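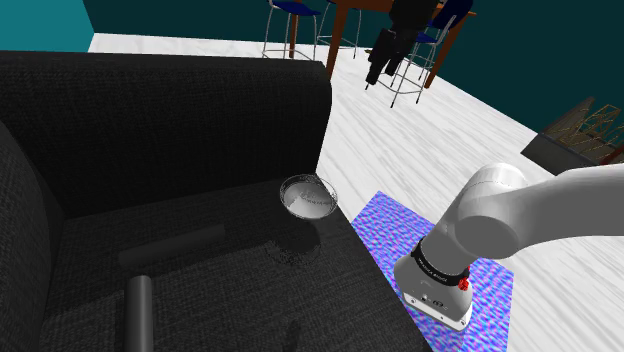
About Nirklow

Nirklow collects and supplies robot manipulation demonstrations recorded by human operators. An operator controls a single simulated arm with a parallel task list, one object and one goal at a time, and the commands are stored together with the camera views and joint positions. Customers use the recordings to train and test their own control policies.

The company was started by Doina Todorova and Amra Halilović, who had worked together on remote handling software. We now have 14 staff. Nine are trained operators. The rest maintain the simulator, the control hardware and the review tools.

What we record

Our main product is Leka, a library of household pick-and-place tasks. Each task is set in a furnished room with a fixed arm and a small group of everyday objects. Start positions change between episodes. Objects may be placed on a table, a shelf or soft furniture, where the background is dark and object edges are harder to find.

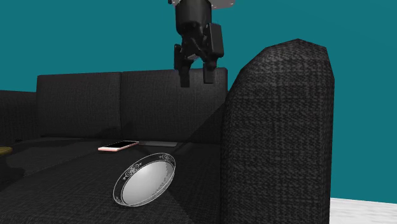 Gripper open above the sofa seat, with a decorated dish and a smartphone below.

Operators work from a written goal and the same camera views that the customer receives. They do not see object coordinates. If a grasp can't be judged from the views, the operator backs off and approaches again, and the correction stays in the recording. Azra Tomić runs operator training. New operators complete 3000 practice episodes before their work is accepted into Leka.

Most sessions use a wrist view in addition to one or more room views. The wrist view matters most in the last part of an approach, when the fingers have to be lined up on either side of the object and the room views give little help with depth. 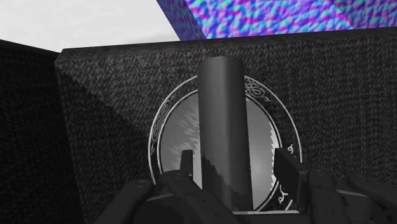 Contact with nearby objects is logged separately from contact with the target. An episode with unintended contact is kept but flagged, and customers can filter on the flag.

Review

Every episode is replayed by a second person. Viorica Pavlović leads review and decides borderline cases. Rejected episodes are stored with a reason code and are available on request.

Leltimden

Leltimden is our remote control station. It consists of a hand controller, a foot pedal for pausing and a display for the camera views. It can be leased by groups that want to record their own demonstrations in our format. Setup and a training day are included.

Contact

Questions about Leka licensing or Leltimden leases go to Ayantu Feyisa in customer support. Please state the arm model, the gripper type and the control rate you need.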